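Relura Project Report
Wendell Sorensen, Robotics Club
January 31, 2022

Our team picked the packet-sorting project in November, and I was thrilled, because it meant we got to teach a task by hand instead of typing in every move! You hold a gripper in each hand, do the job yourself, and the recordings become the training data. We named our project Relura (the other team is Dovano, and they are folding cloth).

The task sounds easy. Small packets go into the compartments of a wooden box with a glass-style lid, one to a compartment. The first time I tried it I was so slow – your fingers know exactly what to do and the grippers just don't listen. The crinkly packets are my favorite because the tips have something to grab.
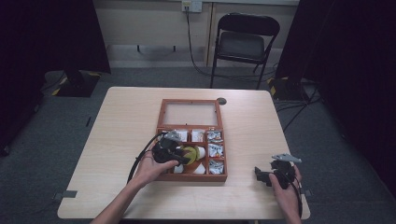 Figure 1. Working over the sorting box with the left hand-held gripper, the right one held upright to the side.

Our goal was 100 good recordings, and we finished with 304! I still can't believe that number. We threw out any run where a packet got dropped or where one hand drifted out of view for too long.

The biggest lesson was about starting positions. In our early runs everybody began wherever they felt like it, and the model we trained on those runs wandered all over before it picked anything up. So we made a rule: grippers open, tips low over bare table, hold still, then go.
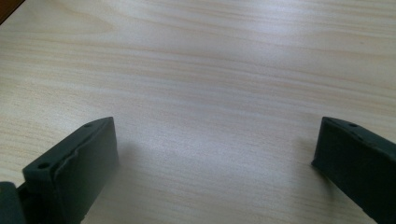
After that change the training curves got a lot smoother, and the arm began heading for the box right away. It still has trouble with the back row, where the tips bump the dividers – I want to try narrower ones next. We also want to add a second box with a different layout and see if the model can handle it without starting over.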